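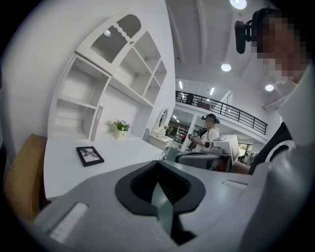
Zamfira Neagu

Hello all! I'm finally doing up the small bedroom for my niece, who is coming to live with me from January, and I've fallen head over heels for a white desk with a hutch on top. It's the one on the left, with the curvy stepped shelves, the open cubbies and a cupboard door with a wavy edge to its grey frosted panel (and a little round knob, which I love far more than a grown woman should love a knob). I saw it in the furniture showroom at Brundley on Saturday and I've thought of little else.

So, what I'd like to know. Has anybody lived with a desk like this? I can't tell whether five open cubbies will be a blessing or just five places for hair bobbles and old receipts to pile up. She's at college and draws a lot, so there will be pens, pads, a laptop and probably a mug she's forgotten. I also want a plant on it. They'd put a small one with white flowers on theirs and it looked so fresh I nearly bought the pot instead.

My other question is about the vanity table. There was a white one with an oval mirror standing beyond the desk and I'd love both, but the room is small and has one decent window. Would you put the two along the same wall, or split them up? And is all that white going to be too much against white walls? I'd rather not paint before Christmas if I can help it, but I will if you all shout at me.

Thank you in advance, you were brilliant about my hallway!

Lerkar

Oh, do it! I've had a white desk with a hutch for 7 years and I would buy it again tomorrow. Mine has straight shelves and I'm quite jealous of your curves.

Cubbies first. They're wonderful if each one has a job and hopeless if they don't. I have one for post, one for chargers, one for my daughter's colouring things, and the rest I leave bare on purpose so there's somewhere to shove things when people come round. Shallow baskets help enormously, but measure the inside before you buy any. I got a lovely set that was 15 mm too wide and they now live in the bathroom full of flannels.

The thing I'd check is how deep the desktop is in front of the hutch. Take the laptop with you, or a bit of card cut to the same size, and put a big drawing pad down as well. If she likes to spread out she may find the hutch is sitting where her elbows want to be. Ask where the cables go too. Some have a hole in the back and some don't, and you don't want to be drilling into a brand new desk (I have, it was horrible, the edge is still fluffy).

And fix it to the wall if it comes with a bracket. A tall back with books up top can get front-heavy when somebody leans on it.

For the plant, keep it on the desktop and use a saucer. I had one up high for a while and every time I watered it I got a brown trickle down the shelves. White marks are easy to wipe if you catch them the same day, less so after a fortnight away!

Don't paint yet. Put the furniture in, live with it, hang something dark or colourful on the wall and see. They've got a black picture frame lying on that desktop with a butterfly or some such in it, and a frame like that would look smashing hung next to the hutch.

Pană

white shows everything. get the oak

Varov

Lovely choice! I'm going to answer the vanity bit as I went through this with my own box room.

Mirror near the window, desk side-on to the window. You want daylight on your face at the mirror, and you want it coming across the desk from the side, opposite to the hand she draws with. Is she left-handed? It makes a real difference with pencil, you're forever working in your own shadow otherwise.

I wouldn't put both on one wall in a small room unless you have at least 20 cm between them, and even then two chairs side by side get in each other's way. What worked for me was one chair for both. Mine has a cushioned seat and I just swing it round. Masking tape on the floor before you order anything, and leave the tape down for a couple of days so you can find out whether you keep walking over it on the way to the wardrobe.

If money is tight, get the desk now and the vanity later. An oval mirror on the wall and a tray in one of those cubbies does the same job, and she might like to pick her own table once she's settled in.

Please post a picture when it's done, I want to see the knob!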